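Search products, guides, support
Products / Simulation and Data Collection / Demonstration Recording
Reading time: 3 minutes

Plusora Demonstration Workspace

Plusora is the simulated workspace supplied by Hirkance for recording manipulation demonstrations. It allows an operator to guide a virtual arm through a task, store the resulting episode, and prepare a set of episodes for training a policy. The product is intended for research laboratories, engineering departments, and teaching institutions that require a consistent source of examples before work on hardware begins.

Overview

An episode in Plusora consists of the joint positions of the arm, the commands issued by the operator, the state of the gripper, the pose of every object on the table, and the rendered views selected for the session. All channels share one clock. Episodes may be replayed from the stored states and rendered again from a different viewpoint without further operator time.

The standard license covers 2 operator seats and a project store of 1000 episodes. The extended license raises the store to 2000 episodes and leaves the number of seats unchanged. Additional seats are available on written request.

Scene library

Scenes are delivered as editable files. Each contains a room, a table, an arm, and the objects required for the task. Wall color, floor color, lighting direction, and table surface may be set by hand or drawn from a range at the start of each episode. The ranges used are written to the episode record, so that a reviewer can later separate results by appearance.

The Juvby scene set is included with both licenses. It provides a plain room and a small number of rigid objects, and is recommended for sites that are recording for the first time. In the panel-and-block task, the checkered tabletop gives operators a visual reference when judging the position of the gripper over the table. The surface may be replaced with a plain finish once the operator is accustomed to the controls. 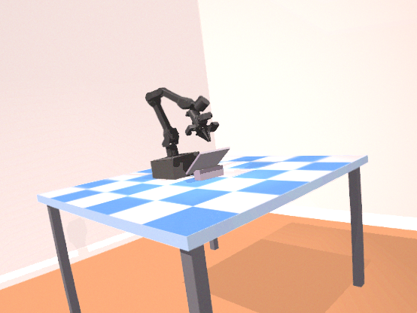 Recording procedure

1. Open a project and select a scene. Confirm that the task statement shown to the operator matches the one stored with the project.
2. Move the arm to the starting pose. The software will not begin an episode while a joint is outside its permitted range.
3. Start recording and carry out the task at a steady pace. Pauses are retained by default and may be trimmed during review.
4. Mark the episode as complete, incomplete, or rejected. Incomplete episodes remain in the store and count toward the license limit — rejected episodes do not.
5. Submit the batch for review.

Input devices

Operators may use a keyboard, a six-axis controller, or the Lunde leader arm. The leader arm is sold separately. It is advised for tasks that involve tilted or leaning parts, where changes in wrist angle are difficult to enter from a keyboard.

Review and export

The review screen places the operator's commands beside the replayed motion. Reviewers may correct a label, shorten an episode, or return it with a note. Original recordings are preserved — edits are saved as a separate version with the name of the reviewer attached.

Approved episodes are exported by project. Each export carries a manifest listing the scene version, input device, and appearance ranges. Sites that combine simulated and physical recordings should keep the two in separate projects and merge them at the training stage.

Support and ordering

Orders are accepted from institutions and registered companies. Installation guidance is included in the first year of either license. Inquiries concerning evaluation copies, teaching use, or transfer of an existing license should be addressed to Maiara Barbosa, Product Coordination, Hirkance.

Filed under: Robot Learning, Teleoperation, Simulated Scenes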